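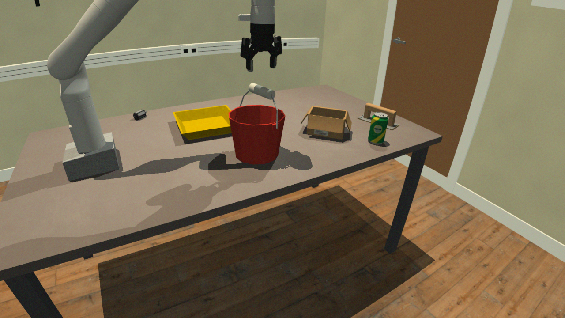
Schritt 3: Greifer über dem Eimer ausrichten

Startet in der Simulation die Szene »Herkamness«. Fahrt den Arm so weit, dass die beiden Finger offen und senkrecht über dem Henkel stehen – noch nicht absenken. Zwischen Fingerspitzen und Griff sollen etwa 5 cm frei bleiben.

Schritt 4: Absenken und schließen

Geschwindigkeit auf 12 Prozent stellen, dann langsam nach unten. Streift der Greifer den Draht, geht zurück zu Schritt 3. Speichert den Ablauf im Ordner der AG Tisska.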